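Reusable takeaway bowls from Wultska: four months behind the counter

We run a lunch place in Estow with nine seats inside and a hatch on the street side, and most of what we sell leaves through the hatch. Soups, rice dishes, a bean stew in winter. Until last year every portion went out in a lidded plastic tub. I had wanted to be rid of them for a long time, and in December we bought the starter set of returnable bowls from Wultska.

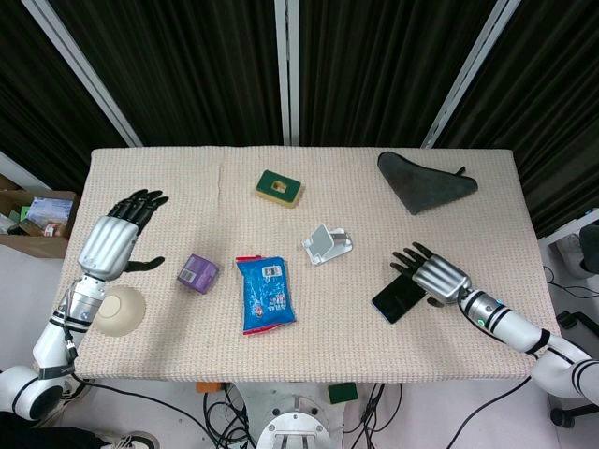
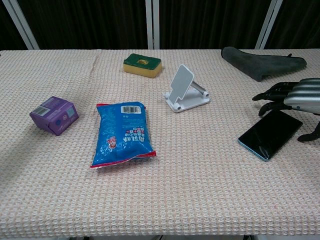
Both taken at a table with a textured cloth and dark curtains behind.

The starter set costs 199 and comes with bowls in two sizes, lids, a pad of deposit cards and a window sticker. Delivery to Estow was included. We paid full price and have no arrangement with the company.

How the scheme works

The customer pays a deposit of 2 on top of the meal and gets it back when the bowl comes home, to us or to any other place in the scheme. In Estow that means us and the bakery by the bus station. In Nikance, down the road, more places have joined, and people who work there and live here do carry bowls between the two towns. You settle up by sending Wultska a tally at the end of the month. The form is simple and I do it at the till after closing.

There is an app. We don't use it. The deposit cards do the same job, and a good part of our lunch trade is over seventy and doesn't want to take a phone out to buy soup.

The bowls

They are thick polypropylene, so yes, still plastic, and customers do ask about that. My answer is that the old tub was used for twenty minutes. The walls don't go soft with hot soup in them, and you can carry a full bowl by the rim without it bending, which was never true of the tubs. The large size holds a proper portion of rice and stew with room for the lid to close. The small one is a bit mean for soup. We fill it to the line and people look at it, then at us. I would have liked a size in between.

Stacking is good. They nest tightly when dry and come apart without a fight. If you stack them damp they stick, and you end up knocking them on the edge of the sink.

Staining is what you would expect. Anything with tomato and oil leaves an orange shadow after the first week. Turmeric is worse. It does no harm, but a stained bowl looks unwashed to someone who doesn't know, so we keep the stained ones for the stew and the clean-looking ones for everything else. Leaving them on a sunny windowsill fades the marks a little.

The lids

This is the weak part. The lid presses on all the way round and holds well when new. After a couple of months in our dishwasher, some of them had gone slightly out of true and would lift on one side. Twice we had soup in the bottom of somebody's bag. I wrote to Wultska and got a reply the next morning, and replacements came in the post with no charge and no argument. They advise washing lids on the top rack at a lower temperature. We do that now and it has helped, though it means a separate wash at the busiest time of the day.

A lid also takes much longer to dry than a bowl, as water sits in the groove. You need a rack for them. We use an old plate rack with every second bar taken out.

What it costs

The tubs were cheap each and dear by the year. The paper ones we tried before this were dearer still, and they leaked. My supplier for both was Mitsotakis-Vlachou, the wholesaler on the Nikance road, and going back through their invoices I found that we had been getting through over 3,000 containers in a year. I had never added it up before.

Against that you have to put the hot water, the detergent, and somebody's time. Athina Lambrakis, who works the hatch and does most of the washing, reckons it adds half an hour to her day. I pay her for that half hour, so it belongs in the sum. With it included, we are spending slightly more than we did on plastic tubs and clearly less than we did on paper. If you have no dishwasher I don't think it can work. Washing by hand would eat the whole afternoon.

Bowls that don't come back are covered by the deposit, more or less. We lost more than I expected in the first month, when people took them for the novelty — or liked them and kept them for the freezer, as one woman told me quite cheerfully. It has settled since.

How customers took it

Regulars were fine. Some of them bring the bowl back at the door, get it swapped for a full one and never think about the deposit again. Passing trade is harder. Somebody off the coach isn't coming back to Estow tomorrow, and they don't want to pay extra for a bowl they will have to throw away. For them we still keep a sleeve of paper containers under the counter. I'd rather we didn't, but I can't afford to turn away a coach.

A few people bring their own tubs from home, and we fill those too, provided they're clean. That costs us nothing at all, and I wish I had put up a sign about it years ago.

Would I buy it again?

Yes, with extra lids in the first order. For a place with steady local trade, a dishwasher and somewhere to stack things, the set is worth the money. For a beach kiosk or a market stall I'd say wait until more places near you have joined, and ask Wultska for the current list before paying. The map on their site was out of date when I looked and still had the bakery on its old street.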